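4. The Household Metaphor in Letters About Foreign Aid

23 min read
29 shares

By the time the Fundgate story broke in Jillimholm, people had been writing to the Provbridge Courier about foreign aid for a good many years, and they had long ago settled on a favorite way of doing it. They wrote about the country as if it were a family. We had expected something of the kind when we began (anyone who has sat through an election season would), but we were not at all prepared for how thoroughly the family had moved in. Of the 1,177 letters in our collection, well over half speak of the nation as a home with a door, a purse and a set of mouths to feed, and a great many of the rest borrow the picture for a sentence or two before going on to something else.

In the previous section we looked at the words that politicians used for aid, and we saw how often those words came from business: investment, return, partner, stake. The letter writers seem to have had very little patience with this. When they quoted a minister on "returns," it was usually to complain. Their own words were plainer and closer to hand, and we think it matters a great deal which room of the house those words came from. A writer who begins at the front door tends to end up talking about strangers and about who should be let in. A writer who begins with the purse tends to end up talking about debt. And a writer who begins in the kitchen, at the table, will very often wind up arguing in favor of giving, even when the first line of the letter sounds dead set against it.

I-hsuan Kuo was the first of us to notice this last pattern, and it took her some time to persuade the others. Her point was that a table brings two old ideas along with it whether the writer wants them or not. One is the idea of shares: there is only so much food, and somebody has to divide it. The other is the idea of the guest. A letter from January opens with the familiar complaint that "we should feed our own first," goes on for a paragraph about heating bills, and then stops to remember a grandmother who always set one plate too many. The writer never takes back the opening line. She simply asks, at the end, whether the minister has ever set a plate for anyone.

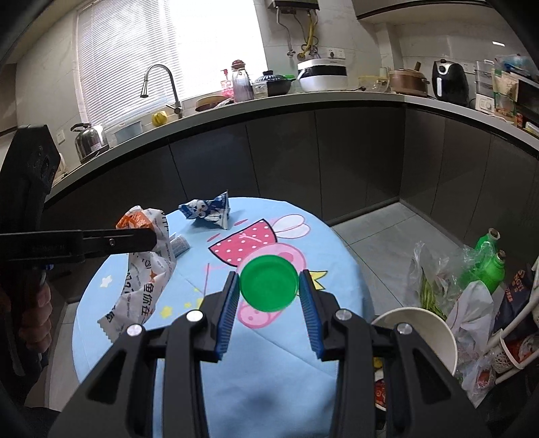
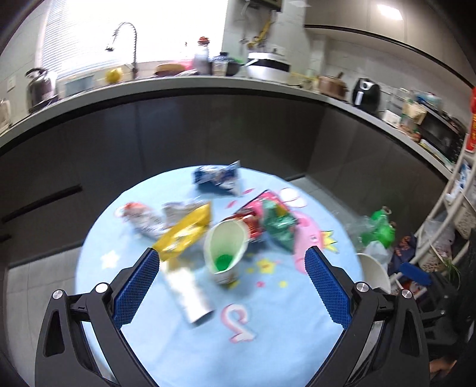 Figure 3. A round table with a light blue printed cloth, in a kitchen.

We do not want to make too much of one grandmother, so let us say a little more about how the letters were read. Each one was coded separately by Hui-mei Huang and Ming-te Fung, using the list of 29 metaphor types given in the appendix, and where the two of them disagreed the letter went to Pei-shan Tai, who had not seen either reading. The Courier held its letters to 500 words, and most ran a good deal shorter, so it was usually possible to name a leading metaphor without much argument. The harder cases were letters that changed rooms halfway through. We coded those twice, once for the opening and once for the close, and it was in these double-coded letters that the difference between door, purse and table showed up most clearly.

A word is needed here about Fundgate itself, for readers who did not live through it. The Jillimholm relief fund had been paying a consulting firm, Tsang, for reports on projects overseas, and several of those reports were found to describe visits that had never taken place. It was a small affair as these things go. But the money had been collected in churches, schools and workplaces across the region, and people in Provbridge felt it keenly. We had supposed that the scandal would push letter writers toward the purse, and for a few weeks it did just that. Talk of thieves, locks and empty wallets rose sharply. What surprised us was how soon the table came back, and with a new figure seated at it: the relative who helps himself before the dish has gone around. The anger in these letters is real, and some of it is very funny, but it is aimed at the man with the spoon. Hardly any of the writers concluded from his behavior that the guest should be sent away hungry.

Ingvild Solheim has argued, in comments on an earlier draft, that we are being too generous to the table, and her objection deserves a fair hearing. A family meal has a head as well as a foot. Whoever is invited as a guest is also expected to be grateful, to eat what is served and to go home afterward, and none of that sits very well with the idea that people in poorer countries may have a just claim on richer ones. She is right about this, and we found the problem all through the material. Only 23 letters speak of aid as something owed, and in most of those the family has disappeared altogether and the writer is using the language of wages or of rent. The table makes kindness easy to talk about. It seems to make justice rather hard to talk about, and a peace movement that leans on it for its pamphlets and speeches may want to think about that before the next campaign begins.

We return to the language of wages in Section 5, where the letters are set beside union newsletters from the same years.

Comments (23)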